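# Paying more for the slow dryer

My electric bill for January came to 1,670 kilowatt-hours, and I've been told by three different people that the fix is a heat pump dryer. I'm not convinced.

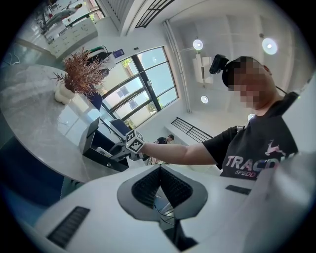 Grethe Sveinbjörnsson says I'm being cheap, that hers paid for itself and her towels have never been softer. I asked how she knew it paid for itself. She said the bill went down. The same winter she also got new windows and her son moved out with his gaming computer, so I'd like to know how the dryer gets the credit.

The one they want to sell me at Plarby costs $1,195 before delivery. My old vented one works. It squeaks, and the lint door needs a push with the knee, but it dries a full load of jeans in 40 minutes. The salesman admitted the new kind takes nearly twice that, then moved along pretty fast to the app.

I do 5 loads a week. I sat down with the yellow sticker and my rate, and even using the store's own savings number I'd be waiting years to break even. That assumes nothing breaks. Ask what a compressor repair costs and see how long the pause is.

Kári Vigfúsdóttir wrote to say I should look at the water heater first, and I think she may be right. It's older than the dryer and it sits in a cold garage. Nobody at Plarby brought that up, but then they don't sell water heaters.

For now I've bought a wooden rack and a new drum belt. The squeak is still there.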